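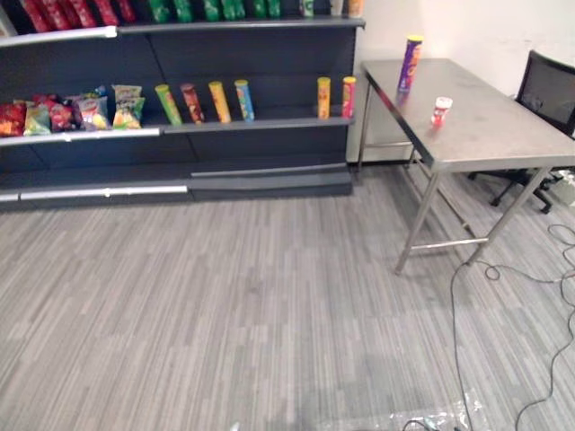 January, shelf restock notes, snack corner. Morning, started 9:35. Went over the shelf layout again before the Lozano order gets put away, because the last one ended up wherever there was a gap. Rule for the middle level stays as it was: bags to the left, cans to the right. The chip bags are in a loose cluster at the left end, propped on each other, and the tall yellow and green one is at the right of the group. The cans come after that. The green one and the red one next to it are both leaning a little, so either the shelf surface is off there or they were set down in a hurry. Check with the short level when the shelf is cleared.

Top level is red packs, then green containers, then the lighter mixed stuff toward the right end. I would like to leave that alone. People have learned where things are and I got complaints the last time I swapped two rows.

Front rail on the middle level: the white strip only runs along the left half. Needs to go the whole way if we want price labels under the cans too. Adalberto Assunção thinks there is a second length in the Vorau box in the storeroom. I looked and found end caps and one bag of clips, no strip. Will look again after lunch, otherwise order one. Vorau sells them in packs of 4, so we would have spares.

Steel table stays to the right of the shelving. I use it for unpacking and it's the right distance, one step and turn. Moving it closer was tried in the fall and you end up knocking the bags with your elbow. The chair can live behind it.

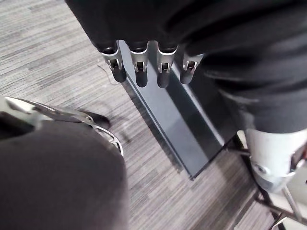

Order of work for the restock, so that whoever does it next doesn't have to ask me:

Clear one level at a time, middle first. Put everything on the steel table in the same order it had on the shelf. Wipe the shelf, let it dry, check the rail is seated at both ends. Oldest dates to the front. Cans go back first – they are heavier and they set the spacing – then bags from the left end inward. Leave a finger's width between cans or the lids catch when someone pulls one out.

Bags are the slow part. They slide down if they have nothing behind them. Tried the wire dividers from Huron, too tall, they cover the front of the bag. Tried folded cardboard, works fine but looks bad after a week. Next thing to try is the low acrylic ones from Jidero, 50 mm high. Adalberto has the catalog.
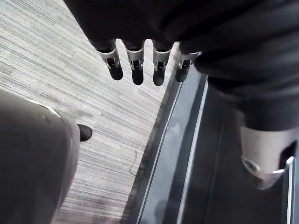
Carpet tape by the shelving is still on the list. The old piece came up in December and left glue behind. Warm water and a plastic scraper got most of it, the rest needs the citrus stuff. Don't use the steel scraper, it pulls the loops.

Shelf load: the label inside the end panel is half gone. Adalberto remembers 35 kg per level. We are nowhere near that with chips, but if drinks are going on the bottom level, as was suggested, somebody should find the sheet first. Not putting drinks there until then.

Still to do:
– find or order rail strip
– level check at the green and red cans
– Jidero dividers, one set only to start
– finish the glue
– load sheet

Stopped 11:50. Restock itself waits for the Lozano delivery.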